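### 3.2 Rinsing and racking of drinking vessels

Households in the Lundton sample kept 508 vessels in daily use, of which 120 were mugs. Each vessel was followed from table to rack.
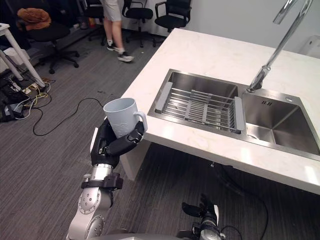
Mugs were handled one at a time in most kitchens. Double sinks allowed washing and draining to be kept apart, and the layout in Figure 1 is typical of the type – a drainer rack across the left basin, the right basin left clear. Relief on the outer surface, faint on the blue-grey mug, was coded separately from glaze.

Wire racks with parallel rods were treated as one class, whether fixed or sliding. Tine spacing followed the Amaral scheme. 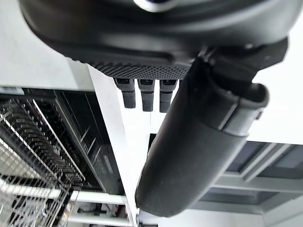 Does tine spacing affect how well a mug drains? Wider spacing let mugs lean further over, and water pooled in the foot ring less often.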